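Uvau Opens Second Demonstration Room in Kurkstead

KURKSTEAD, October. Uvau is very pleased to share that its second room for recording hand demonstrations is now open, joining the one our good friends in Grorstead have kept busy since spring! Eleven operators, led by Rodica Munteanu, have already saved 177 sessions for Pană, our learning system for three-fingered hands.

"We want the everyday fumbles too, and people here have been so generous with their time," said Kamran Azimi.
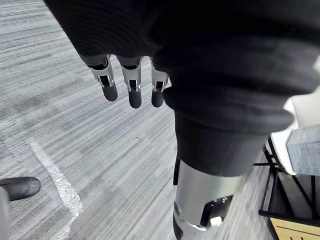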